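Workroom Practice, Unit 3: Setting up a table
Tutor: Ghizlane Mahrous

Choosing a surface
A plain, pale top shows up crumbs, thread ends and dropped pins. Rounded corners are kinder to hips and sleeves. Leave the middle of the table clear until the task sheet has been read. 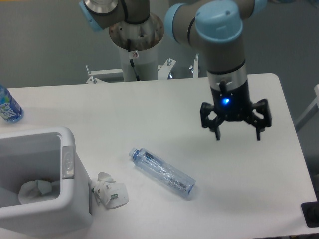 Clearing and wiping
1. Move everything to the side shelf — tools first, then paper.
2. Wipe from the far edge towards you with a damp cloth.
3. Dry the top before laying anything down.

For September
Read the Flolwood handout, pages 12 to 24, and bring a sketch of your own table at home. Allow 20 minutes for the sketch.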